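Arts & Fans > Fan Sites > Film > Reviews

The Brimau Shelfkeeper: a review for people who run fan sites and ought to know better

I have kept a site about the actress Soo-ah Ha for longer than she spent making most of the films on it. It holds 500 stills, every interview I could find and a page on her hats that gets more visitors than everything else put together. What it has never had is a sensible way of finding anything, which is how I came to pay for Brimau Shelfkeeper, a gallery and catalogue program aimed squarely at people like me.

You point it at a folder and it makes a website. It sorts pictures by film, by year or by "mood", a setting I tried once. Her courtroom drama Sirkance came out as "beach". I have seen Sirkance 20 times and there is no beach, although the second half would be livelier with one.

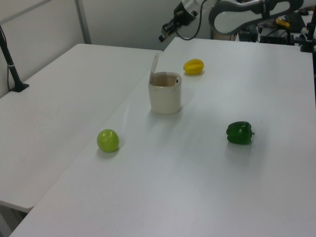
Nistero, October

The import took an evening. My old pages were written by hand, with a starry background I was once very proud of, and Shelfkeeper swallowed the lot without complaint. It kept the captions, including the one where I spelt her name wrong. It lost the guestbook. I went through a short period of mourning for the guestbook, then remembered that its last entry was a man selling roof tiles.

Searching is where the money went, and it's very good. Type in a co-star or a director and you get every page that mentions them, quickly, with the stills laid out in tidy rows. I found two copies of the same magazine interview, translated differently, in which she either loves horses or is owed money by one.

The templates are a sadder matter. There are four. Three are grey and the other is called Yeon, after the designer I assume, and puts the menu at the bottom where visitors will come across it by accident. You can change the fonts, but each change reloads the whole gallery, so pick one and learn to love it.

There's also a limit of 2000 pictures on the basic licence, tucked away near the end of the help pages. I'm nowhere near it, but anyone covering an actor with a long television career should read that bit first. Soap people especially.

Support answered my one email at three in the morning, politely, and told me the "mood" setting was still learning. It has since moved Sirkance to "weddings".

I've renewed. The hats page now has its own search box, and the filmography is next, once I've settled what to do about the two television films she leaves off her own list.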